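Low-pile carpet (home office use)

Low-pile carpet is carpet whose fibers are cut or looped short, so the surface stays close to the backing and feels more like a firm mat than a rug you could lose a sock in. I started this entry for the Ulow household wiki because I kept answering the same questions from friends who were setting up a desk in a spare bedroom, and then it grew, as my entries do. It covers the carpet itself, what an office chair does to it, cables, and the small metal things that end up on it.

Terms

Pile is the part you walk on. Pile height is how far it stands up from the backing. Cut pile has open ends, and loop pile has little closed loops that a cat will find within the hour. A lot of pale carpet in rentals is short cut pile in some shade the landlord calls oatmeal or sand, and I've lived with four versions of it by now! People also say "office carpet" or "flat carpet," and for home purposes I treat those as the same thing, although Zewditu Asfaw (who edits the flooring pages here and is stricter than I am) would like it noted that plenty of offices use carpet tiles, and those have their own entry.

Chairs and casters

The usual office chair has a base with legs that spread out from a center column, and a caster at the end of each one. Hard casters are made for carpet and soft ones for hard floors, and this trips up almost everybody, me included. On short pile a hard caster rolls pretty well. On anything thick it sinks in and you end up pushing off with your feet like you're launching a canoe.

What the casters do over time is press the pile flat in the one spot where you sit. I had a nice shiny oval under my desk in Tilport after a single winter. Brushing it the wrong way with a stiff brush brought some of it back, and a damp cloth with a warm iron held just over it brought back a bit more, but test that somewhere hidden first, please, because synthetic fibers can melt. Casters also wind up hair and thread around their axles. Turn the chair over, snip the hair with small scissors, and pull it out with tweezers. Gross, very satisfying.

Chair mats help. Get one with little cleats on the underside if it's going on carpet. Mine was a Zeltetti, the smallest size, and I should have bought the next one up, since I rolled off the edge of it every time I reached for the printer.

Cables

Cables are the other big enemy in a room like this. A caster rolling over a cord can squash the insulation, and you might not notice for months. The best habit I know is to get everything up off the floor and run it along the back or underside of the desk, with enough slack that you can still move things. Don't tuck a power cord under the carpet or under a rug, ever, as it can get hot under there.

Kalkidan Beyene added a section on labeling cords at both ends, and I've folded it in here because it's so short: label them at both ends. She uses masking tape and a marker. I bought colored tags and then forgot what the colors meant.

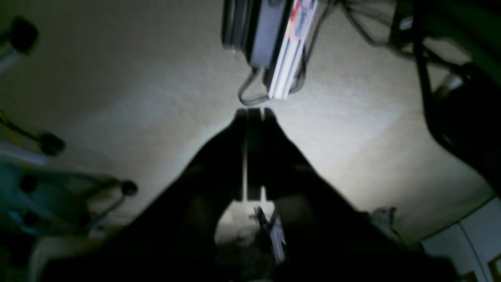
Thin cords are worse than thick ones, by the way. A fat power cable you'll feel bump under the wheel, but a skinny one just gets dragged along until it wraps itself around a leg of the chair, and then you stand up and half your desk comes with you.

Small metal objects

Screws, paper clips, staples, the backs of earrings, that one washer from the shelf you put together in December. Short pile is kinder than shag here, as most small things stay near the top. They can still be maddening to spot on a pale floor. Put a flashlight right down on the carpet so the beam skims across it, and anything metal will usually throw a glint or a shadow. Go slowly, in strips, starting at the desk legs.

Do this before vacuuming. A screw can crack a fan or tear a belt, and a staple stuck in a caster will scratch the next hard floor it meets. A magnet in a thin sock works for steel (pull the sock inside out and it all drops off) but it won't pick up aluminum or brass.

Cleaning

Vacuum with the brush set low, and go both ways over the area under the chair. For coffee, blot first and keep blotting. Hok-lam Tai swears by plain club soda, and I've had the same luck with cool water, so I suspect it's mostly the blotting. Light carpet shows everything, which I used to hate, but at least you get to the spill while it's still a spill.

Disputed points

There's a long argument on the talk page about whether felt pads under desk legs do any good on carpet. I say no, Tsegereda Shiferaw says yes, and the page has been left with both opinions on it. Coaster cups under heavy furniture do spread the load, and we agree on those.

See also: Carpet tiles; Chair mats; Cord covers; Desk placement in small rooms.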